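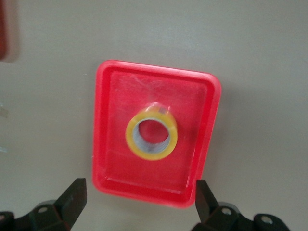
Tươi Lã wants it on record that the open day was too loud for the afternoon group and that next time we should stick to 13 visitors per slot, tops. Fine, noted, I agree! We had 28 in the second slot and the people at the back couldn't hear a word over the compressor.

Wednesday, after cleanup. Writing this down before I forget it all.

Morning slot was the Tillodham high school bunch, 16 of them plus two teachers, and they were great. We ran the tape roll in the red tray as the main demo. I'd been pushing for the little gearbox parts from Raju (they look more serious) but the tape roll won, and I take back everything I said. Everybody knows what a roll of packing tape is, so they start guessing right away how the gripper should take it. Outside of the ring? One finger down the hole? One kid asked what happens if it grabs the tray rim by mistake, and I got a good ten minutes out of that.

Settings, for whoever runs this next: approach speed at 17 percent of max, roll lying flat, tray long side pointing away from the arm base. Wrist camera feed on the big monitor the whole time. People watched the monitor more than the arm, so let's put it on the other side of the bench, away from the door, or they block the way in.

The amber tape is see-through enough that light comes through at the edge, and there's shine on the tray rim too. Zarnine's guy said their detector hates that kind of thing and he'd send me his lighting notes. Haven't seen them yet. I'd like to try a diffuser on the left-hand lamp before the March visit.

Afternoon, with the Nustside people and all the walk-ins, was messier. Too many questions at once, and I lost my place in the talk twice. The e-stop demo went over really well though (do it early, they relax after).

To do: name tags, a second extension cord, ask Raju if they want their gearbox parts back. Also the mic. Somebody please find the mic.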